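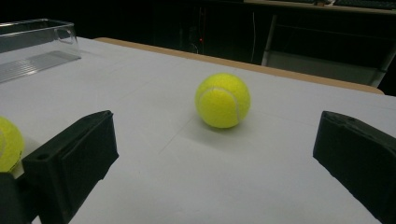

Ingvild Björklund wrote to me that a tennis ball should be thrown away when it stops to jump, and that I am the only person she knows who keeps them in the living room. She left this under my last post, the one about the hallway closet, and I have been thinking about it for two weeks. She is right about the living room. About the throwing away I am not so sure, so this post is my answer to her, and it became longer than I wanted.

I should begin with the closet again. When we moved to Whitelaw Street we had one bag for tennis things, and it was enough. Then I began to play at the courts in Flendcombe, twice in a week when the weather allowed it, and my husband began too, and our daughter got a racket from her aunt. From that moment the balls started to live everywhere. I found them in boots. I found one in the pocket of my winter coat in March, and I had carried it to the dentist and back. When I opened the closet door too fast, one rolled out and went under the piano, and there it stayed until we got the broom.

So I decided to put order in them. I took all the balls from the closet, from the bag, from the trunk of the car and from the garden, and I brought them to the white table. It is the best table in the house for sorting, because it is plain and you see every spot and every hair on it. My mother sorted lentils in the same way, on a white cloth, and I think I have it from her.

The first thing I learned is that you cannot sort tennis balls by looking. I tried. I made one group of the nice yellow ones and one group of the gray ones, and I was pleased with myself. Then Adeel Malik came by to give back our ladder, and he took a nice yellow one and pressed it with his thumb, and then he let it fall on the kitchen floor. It came up to his knee and not more. He took an ugly one, and it went up almost to his hip. After that I had to begin again from zero, and he stayed for coffee and had a lot of opinions.

His method is simple and I use it now, so I write it down. You stand straight, you hold the ball at the height of your shoulder, and you let it go. You don't throw it. You do it always in the same place, on a hard floor, and you compare with a ball from a new can. I did it in the kitchen, on the tiles, in the morning when the others were out. The downstairs neighbor has been very kind about this. I brought her some plum cake.

The second test is the hand. A good ball gives back a little when you squeeze it, but it doesn't let you in. A tired ball is soft in a way that you remember once you felt it. There is also a third kind, which is hard like a stone and jumps badly anyway, and I don't have an explanation for those. If some reader knows, please write it to me.

The third test is the felt. For playing I want felt that is still even. When it becomes long and fluffy the ball flies slowly, and when it is worn off the ball is too fast and slips on the strings. My daughter calls the fluffy ones "the sheep" and she likes to play with them, because she has more time to run. So the sheep are not garbage in our family.

I finished with three groups. The first group goes in the bag, for real games. The second is for practice, for serving and for hitting against the wall behind the school, and for children. The third is for the house, and this is the one Ingvild complains about.

I know that many people think an old ball has no use. I can only say what we do with ours.

One ball is in the garage, on a string from the ceiling. When the windshield touches the ball, the car is in the right place and the door closes behind it. Before we had this I stopped too early every time, and my husband had to get out and look and wave with his arms. He misses it a little, I think.

Two of them go in the dryer with the down jackets. You must take balls that are clean, and it makes a terrible noise, like somebody is moving furniture upstairs. But the down doesn't stay in lumps. I don't do it with white things, because I am afraid for the color. Ingvild says she did it once with a white pillow and nothing happened. I believe her and I still don't do it.

Four are cut and put on the feet of the old chair in my work room, because the floor there scratches if you only look at it. For the cut, please be careful. The ball turns in your hand and the knife goes where it wants. I make first a small hole with an awl, and then I cut a short cross from the hole. The first one I made too long and it fell off the chair after a day. A short cut looks impossible, but the rubber opens.

And one ball is for my back. I put it between my shoulder and the wall in the evening and I move slowly up and down, like a bear on a tree. The physiotherapist in Jirkberg showed me this when we lived there, and I have kept doing it. For this use the ball can be quite dead, it even is more pleasant.

The rest I offered to the dog shelter, and they said thank you but no, because the felt is not good for the teeth of dogs who chew all day. I didn't know that. Our neighbor's dog gets one sometimes for fetching, and then it is taken away again, and he looks at us like we are thieves.

Now about the keeping. This was the part which cost me the most evenings. I tried first a basket, a pretty one from a shop called Drekholm, and it was a mistake. A basket with a low side is an invitation for balls to leave. Then I tried a cloth bag on a hook, and that was better for the balls, but you never know what is inside, so I put good ones and old ones together again after a few days and all my work was lost.

What I like best are boxes that you can see through, open on top, with straight walls. I don't need labels then. I see from the door if the practice balls are getting few. With a lid it would be cleaner, but I know my family, and a lid means that the ball is put on top of the lid. Open on top means that you can throw the ball in from the sofa, and this is the reason that they come back to their place at all. My daughter will not tidy anything, but she will happily throw something into a box. I am not proud of it, but it works.

Only the new cans stay closed in the closet. Once the can is open the pressure goes down, if you play or not, so I don't open the second before the first is really finished. My husband doesn't respect this rule. He likes the sound of the can.

For cleaning I have only a little advice. I brush the dry dirt off with an old nail brush, and after clay I do it outside. I tried one time to wash three of them in the machine, in a stocking with a knot. They came out beautiful and they needed a very long time to dry, and after that they felt heavier to me, though my husband didn't notice it. I would do it again for the house balls but not for the playing ones.

A table is a bad place to leave balls, by the way, even a level one. Ours looks level. You put a ball down, you turn around for the phone, and you hear it go – tok, tok, tok – in the direction of the piano. While sorting I put a folded dish towel under each group, and then they stayed.

To come back to Ingvild. She wrote also, more friendly, that in her building they collect old balls in a bin at the entrance and a man takes them somewhere, but she doesn't know where. I asked at our club if such a thing exists here. The woman at the desk said she will find out, and she wrote it on a yellow paper and stuck it on the screen. If there is an answer I will add it under this post. I would give away most of the third group without tears, because it grows faster than the chairs in our house.

But the ones on the shelf in the living room stay, I have decided. They are in the corner beside the window, they are in their box, and when my father visits he takes one in his hand during the news and turns it the whole time, without knowing that he does it. His fingers are stiff and the doctor told him to exercise them. He would never do it if we called it exercise, so please, if you meet him, don't mention it.

Next time I will write about the rackets and the question of where to hang them. I have already made two holes in the wall, and one of them is in the wrong place.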